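# Chapter 7: Buying a Two-Arm Kit for Wet Tabletop Work

Most of the work in the earlier chapters was dry. The arms moved blocks, boxes and folded cloth, and a missed grasp cost nothing more than a second try. Water changes the job in small ways. Objects drift while the arm is on its way to them. Light bends at the surface, so a toy lying on the bottom of a tub is seen in a slightly different place from where it sits. Drops get onto the table and onto the fingers.

This chapter looks at the choice a small lab or school shop faces when it wants to buy a ready-made system for this kind of work instead of building one. We compare two offers. The first is the Breltley bench kit, sold as two arms with grippers, wrist cameras and an overhead camera. The second is the Gemitov service plan, under which the buyer rents the same class of hardware and pays for support by the month. Both are judged on one family of tasks: picking small floating or sunken objects out of a shallow container, by hand tool or by finger.

By the end of the chapter you should be able to:

- read a kit offer and tell which parts are included and which are extra
- write a short acceptance task for a wet workspace
- compare a purchase and a rental over the same length of time
- list the parts that wear out first

## 7.1 The task before the price

Buyers often begin with the payload figure. For the tasks here it matters very little, as a toy fish weighs almost nothing. Reach, finger shape and camera view come first, and each should be checked with the objects the buyer plans to use.
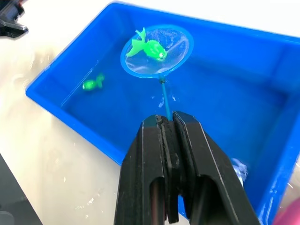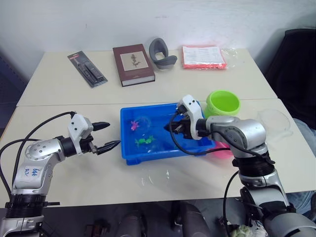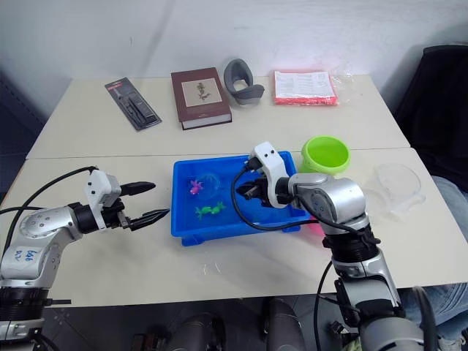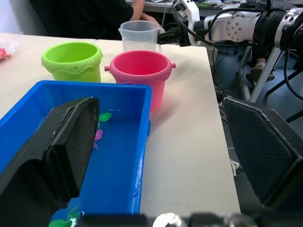 An acceptance task is a short written job that the supplier's system must do at the buyer's own table before the bill is paid. It names the objects, the tools and the number of tries. The Quintanilla form, used through the rest of this book, allows 30 tries and asks for a plain yes or no after each. Tools need their own line on the form. A small fishing net with a thin handle, held between two closed fingers, puts the load well out in front of the gripper, and the handle can turn if the faces of the fingers are too smooth or too hard. A supplier who has shown only direct grasps should be asked to repeat the work with the net, and the result should be written down separately.

The form also has a space for other objects on the table. These should stay where they are during the test – bowls, bags, packages and the rest. Clear plastic deserves special attention because depth cameras often read it badly, and a system that works well on a bare table may slow down when a clear lid or bag is nearby.

## 7.2 What the offers include

The Breltley kit ships in two cases. Arms, grippers, cameras, cables and one set of fingers are included. The table, the stands and the computer are not. Spare fingers are listed under part number 3901 and come as a pair. The software license has no end date, but updates stop after the first year unless the buyer pays for more.

The Gemitov plan covers the same items and adds the computer, two sets of spare fingers and a replacement arm if one fails. The shortest term is 12 months. Damage from water is covered at the fingers and wrist only. Anything above the wrist is charged to the customer, so buyers should ask for a splash sleeve and have it written into the contract.

Neither offer includes training. Kukska sells a course that fits both, with up to 56 hours of guided practice, and it can be taken in parts.

## 7.3 Wear and upkeep

Finger pads go first. In wet work they should be dried at the end of each session and looked at under a good light once a week. Cable loops near the wrist come next. A loop that hangs low enough to touch the rim of a tub should be tied back before the arm is moved.

### Review

1. Write an acceptance task for lifting one floating toy with a net. Name every object on the table.
2. A lab plans to run its system for 81 weeks. Which costs from Section 7.2 would appear under the rental but not under the purchase?
3. Explain why a test with direct grasps says little about work with a long-handled tool.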